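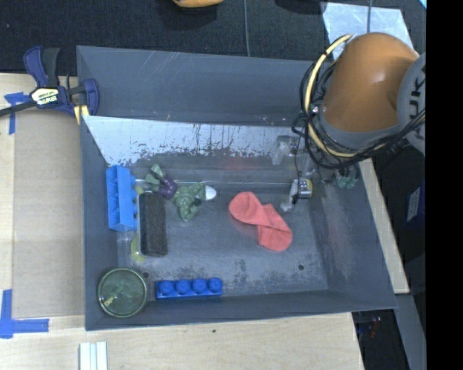 A gray bin on a wooden tabletop, with a toy figure and a piece of coral-red fabric on its floor.

What Is a Bin For?

A bin is a container with a floor, walls, and an open top. It holds loose things in one place. Most homes and schools have several bins, and most people never think about how they are designed. This page explains the main parts of a bin, why the parts have certain shapes, and what wear marks can tell you.

The walls

The walls of a storage bin stop objects from rolling or sliding away. A tall wall holds more, but it also makes the floor harder to reach. A low wall is easy to reach over, but round objects can escape.

Many bins have sloping walls. This means the opening at the top is wider than the floor. The slope has two uses. First, an empty bin can sit inside another empty bin of the same shape. This is called nesting. A stack of nested bins takes up much less space than the same bins placed side by side. Second, a small object dropped against a sloping wall tends to slide down to the floor.

The bin in the picture has tall sloping walls.

The floor

The floor carries the weight of everything inside. It is also the part that gets rubbed the most. Each time an object is dragged across it, the two surfaces push against each other. The force that resists the sliding is called friction. Friction can remove tiny amounts of material or leave a thin mark behind. One mark is hard to see. Many marks together make the surface look dull and patchy. The word for this is scuffed.

The floor of the bin in the picture is scuffed, and it has two small dark round holes in it. Farther up, a bright silvery band crosses the inside, and its lower edge is ragged and looks worn. The wall above it is smoother and has only faint scratches.

Some containers have holes in the floor on purpose. Holes can let water drain out, let air in, or leave space for a screw. You cannot always tell which job a hole does by looking at it from one side.

Hard objects and soft objects

Objects in a bin can be sorted into two groups, rigid and flexible.

A rigid object keeps its shape when you pick it up. Most toy figures are rigid or nearly rigid. The green figure with the dark purple middle is lying on its side. A figure with legs and a body has an uneven outline, so it leaves gaps around itself when it is packed with other things. Those gaps are wasted space.

A flexible object changes shape easily. Fabric is flexible. The coral-red piece looks like a small sock, and its middle is pinched and folded. Fabric can be pressed into a gap that a rigid object cannot fill. When a box has to hold both kinds, place the rigid objects first and put the flexible ones in the spaces between them.

How much fits?

The amount of space inside a container is its volume. For a bin with straight walls, multiply the length of the floor by its width, then multiply by the height. For a bin with sloping walls, this method gives an answer that is too small, as the bin gets wider toward the top.

Fraser Strachan, who writes the measuring pages in this series, suggests using dry rice to find the volume of a small box. Fill a measuring cup, level it with a ruler, and pour it in. Repeat until the rice is level with the rim. Multiply the number of cups by the size of the cup.

Try it: a friction test

You will need a plastic tray, a small hard toy, a clean sock, and a book.

Put the toy and the sock side by side at one end of the tray. Lift that end slowly and slide the book under it. If nothing moves, lift it higher by hand. Write down which object slides first. Do the test 3 times and compare your notes. Then put the toy inside the sock and test again.

Words to know

Flexible: able to bend or fold easily.
Friction: a force that resists sliding between two surfaces.
Nesting: fitting one container inside another of the same shape.
Rigid: stiff; not easily bent.
Scuffed: marked by rubbing or scraping.
Volume: the amount of space inside a container or taken up by an object.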